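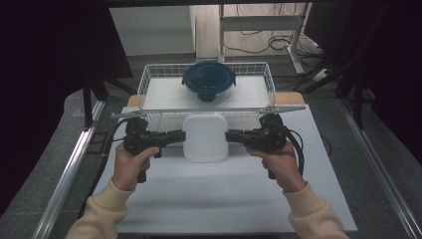

Sunday 25/01/2026

The Dinano pair have won me over, and I didn't want them to. I'd been rooting for the Kesum ones since they came out of the box, mostly because they're lighter and my wrists are no longer young, but today was the first proper side-by-side go and I can't argue with my own hands. With the Dinanos you get a real pistol-style handle and somewhere for your thumb to rest on top, and when I held them level over the table with the white tub between the jaws I could feel exactly where both tips were. The Kesum grip is more like holding a torch. After a while I start gripping too hard and everything wobbles. The cables are a nuisance on both (one off the back of each hand, always wanting to catch on a sleeve) and I've written CABLES in capitals on the sheet for Gonzalo, who will pretend he hasn't seen it.

We did 333 grabs last week, split between the two makes, and I've been putting off going through them. Sandra Horrocks wants the numbers by Tuesday. She also wants a one-page note on which pair we should buy for the Cuesta job, and she has said "one page" to me often enough that I suspect my last note is still being talked about. It was nine pages! There were graphs!

Vega came in after lunch, very cheerful, with a bag of oranges, and sat with me while I moaned about triggers. She thinks the Dinano trigger is too stiff at the start of the pull and then goes all at once. I said you get used to it. She said that's what people say about bad shoes. We agreed to ask Maximiliano whether the spring can be swapped, though the last time we asked him to swap a spring we didn't see the thing again until June.
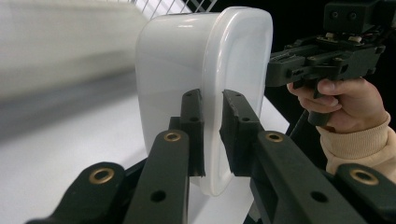
The other thing I wanted to look at was the wrist camera, and for once I'm pleased. On the old mounting you mostly saw your own knuckles and a bit of ceiling, and this one gives you the finger pads properly. With the tub tipped up on its side you can see one pad over the seam and the rim of the lid in the gap between the two of them, and the other gripper's fingers right up beside the lid as well. That's what I've been asking for! I'd still like it a touch wider, as you lose part of the outer arm on the right. And the dark background bothers me a bit – black fingers against black background is asking for trouble when Sarahí's software has to find the edges. She says it copes. I've asked her to prove it on two of the worst clips and she's gone quiet, so we'll see.

Lids are harder than I'd expected, by the way. A plain tub body is easy, you squeeze and that's that, but a raised rim gives you a choice of places to hold it and I choose differently every time. Vega always goes low. I go for the middle and then change my mind. I don't know yet if that matters for Watadero, who only said they wanted "natural handling", and you can't get much more natural than me dithering over a tub.

Tomorrow: ring about the spring, start Sandra's page, find the short screwdriver. Vega left two oranges on my desk and I've had both for tea.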